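Small Things, Put Away
A gallery from the drawer project

Text and sorting by Darcy Beaulieu

Every household has one drawer that everything small eventually rolls into. Ours is the second one down, left of the stove, and it had reached the point where opening it required a butter knife and some patience. In May I took the whole thing out, carried it to a table, and tipped it over.

I had been putting this off for 379 days. I know the number because the last attempt is written on a sticky note that was in the drawer, under a takeout menu from Kozan, and the sticky note says "START SORTING" with a date and an underline. The underline is quite firm. I admire the person who drew it and wonder what became of her.

The rules for this round were simple. Anything that fits in a compartment gets a compartment. Anything that doesn't fit goes to the garage, where it becomes a problem for the garage. The inventory, if you are the kind of person who wants one, included 72 rubber bands, most of them from asparagus, and a loyalty card from Clarier that expired before we moved to this address.

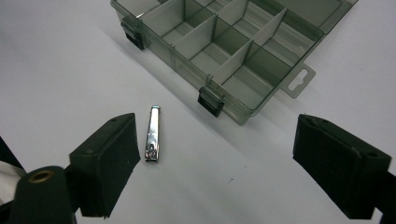

I did not buy a fancy organizer. I did look at fancy organizers, for most of a Sunday, including a bamboo one from Nirkier with felt in the bottom and a name like a yacht. Then I went back to the kind with a lid and latches, the kind my father kept fuses in. They come with a hanging tab so that the store can put them on a peg, and the tab stays on forever, in case you ever want to hang your paper clips on the wall like a ham.

The nail clipper was the first test case. We own several, and until the drawer was emptied I would have sworn under oath that we owned none. Every few months one of us would announce that the clipper was gone, and somebody would go out and get another, and the new one would join its relatives at the back. I have kept the one that cuts. The others went into a travel bag, a glove compartment, and an envelope addressed to my brother, who has also been announcing things.

A nail clipper is a bad shape for storage, by the way. It looks as though it should lie flat and it never quite does, and the lever swings out when you're not looking. Give it a compartment of its own. It won't share with safety pins, and I have the thumb to prove it.

Batteries got a longer discussion. The household position is that a loose battery is always a good battery until you put it in the flashlight during a power cut. My position is that a loose battery has no position and should be tested. We own a tester. It was in the drawer. It needs a battery.
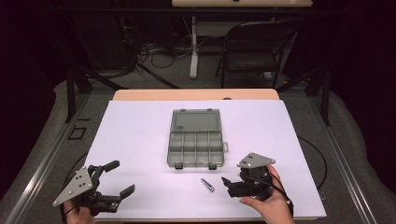

Lid open, two rows of four to fill.

You would think eight compartments would be plenty, and for the first hour it feels like wealth. I had a whole section set aside for picture hooks and felt quite grand about it. Then came the keys. Nothing in this house locks with any of them, and yet throwing out a key feels like daring a door to appear. They got a compartment. The one beside it went to screws that came with furniture, were not needed by the furniture, and may yet be wanted by the furniture.

A few notes for anyone planning a similar evening:

Don't label anything on the first day. I labeled one section "Misc." and it was full before the ink dried.

Foreign coins are not office supplies. They are not savings either, but try telling that to the rest of the family.

The little hex wrench stays. You have six. They all stay.

Total outlay was the price of the box and a bag of chips. The drawer went back in at 9:40 p.m. and closed with one finger, which I demonstrated to everyone at home, including those already in bed. By breakfast it contained a pen cap and half a shoelace.

Next in the series: the shelf above the washer, where there is a jar of buttons I've been told is heavier than it looks. The Drunum thermos with no lid is also up there. If you have the lid, please write.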